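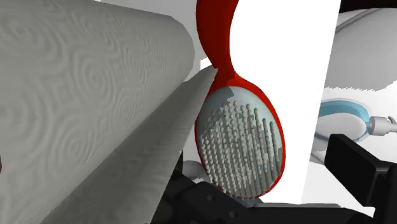 Rollo de papel de cocina y cepillo rojo, artículos de uso diario.

Informe de avance, abril
Programa de lotes de higiene para familias en alojamiento temporal
A la atención de Ntombi Naidoo, Fundación Heltus

Durante el periodo se han entregado 300 lotes en los alojamientos del distrito norte. La previsión era terminar el reparto en marzo, pero el traslado del almacén a la nave de Rollano nos retrasó dos semanas. Las entregas se hacen ahora los jueves por la tarde, cuando hay más familias en casa.

Compras. El proveedor Wiegand mantiene los precios del año pasado en jabón, champú y pasta de dientes. Los pañales han subido y hemos pasado parte del pedido a Fuvex, con un plazo de entrega más largo. Quedan en almacén 924 unidades sueltas de distintos productos, suficientes para el próximo reparto salvo en tallas grandes de pañal.

Gasto. De la partida de transporte se han usado 2000 euros, todos en alquiler de furgoneta y combustible. La partida de formación sigue sin tocar – el curso previsto con Hemant Bisht se aplazó por falta de sala y lo daremos en mayo.

Incidencias. En dos alojamientos el listado de familias no estaba actualizado y hubo que volver. Barbara Pawlak ha acordado con la dirección de ambos centros recibir los cambios cada lunes. También se devolvieron 20 lotes con el envase de champú abierto; Wiegand los ha repuesto sin coste.

Pendiente para el próximo trimestre: cerrar el convenio con el tercer alojamiento, revisar el contenido del lote infantil y enviar las facturas que faltan. Solicitamos pasar a pañales el remanente de material de oficina – el importe va detallado en el anexo económico.

Konrad Pawlak
Coordinación del programa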